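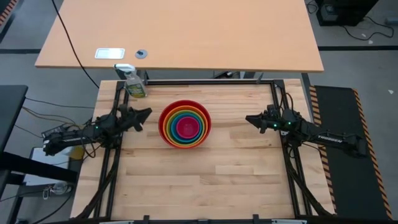 Plirkimside Community Kitchen
Minutes of the Equipment and Furnishings Meeting, February

Present: Kevser Polat (Chair), the kitchen supervisor, the classes coordinator, the stores clerk, the recording secretary.
Apologies: the building manager.

The Chair called the meeting to order at 4:10 p.m.

1. Minutes of the previous meeting

The minutes of the January meeting were approved with one correction. Under item 3, "shelf brackets" should read "shelf liners." The liners have been fitted in both dry stores.

2. Nested bowls for the children's baking class

The classes coordinator reported on the colored plastic bowls under review for the spring term. The bowls stack one inside another, from the large red bowl on the outside down to the small magenta one in the center. She recommended that the nested set become the standard for each work station in place of the mixed bowls now in use, several of which are chipped and do not stack.

The kitchen supervisor supported the recommendation. He asked that recipe cards refer to bowls by color, as younger children follow "put the flour in the red bowl" more readily than a size in quarts. The coordinator agreed to revise the cards for the scones and the flatbread first. The pancake card is being rewritten in any case and will follow.

The stores clerk presented two quotations. Ikbridge offered the sets at a total of $486, delivery included. Akgül offered a comparable set at a lower unit price, with delivery of $85 charged separately and a longer wait. The Chair asked whether either supplier would sell single bowls as replacements. The clerk had confirmation from Ikbridge only.

Resolved: that the Ikbridge quotation of $486 be accepted, to be met from the classes budget.

Action: stores clerk to place the order before the end of the month.

3. Storage and setting out of bowls

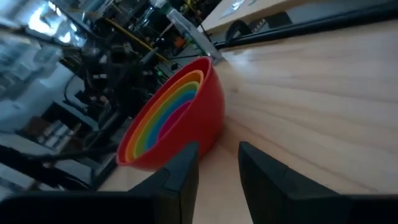

Members discussed where the stacks should be kept between classes. The supervisor proposed the low shelf beneath the window, within reach of the children. The clerk preferred the closed cupboard and noted that anything left on the low shelf has to be washed again before use. After discussion it was agreed that the bowls will be kept in the cupboard and set out by the class leader before the children arrive.

Each stack is to be placed directly on the wood, clear of the table edge, with space left on all sides for the children to lift the bowls out and lay them in a row. At the end of class the bowls are to be washed, dried by hand, and nested again in order of size. The supervisor reported that bowls put away damp had been sticking together, and asked that this be written into the closing checklist.

Action: classes coordinator to amend the checklist.

4. Care of wooden table surfaces

The supervisor reminded members that the wooden tabletops are to be wiped with a damp cloth and dried along the grain. Scouring pads are not to be used. Spray bottles must carry a label at all times, and are to be removed to the cleaning cupboard before any food is brought out.

A quotation of $825 from Nunimero for sanding and oiling the tabletops was tabled. The Chair considered the sum high for work last carried out only two years ago. The supervisor disagreed and referred to the marks near the sinks. The item was deferred pending a second quotation.

Action: kitchen supervisor to obtain a second quotation.

5. Other business

The coordinator asked whether the class could begin at 3:30 p.m. in place of 3:45 p.m. The Chair had no objection, subject to the lunch group clearing the room in time. The coordinator will speak with the lunch group's organizer.

The clerk reported that 2 of the oven gloves are missing from the drawer by the door. Members were asked to check their class boxes.

The next meeting will be held in March at the same hour. The Chair adjourned the meeting at 5:05 p.m.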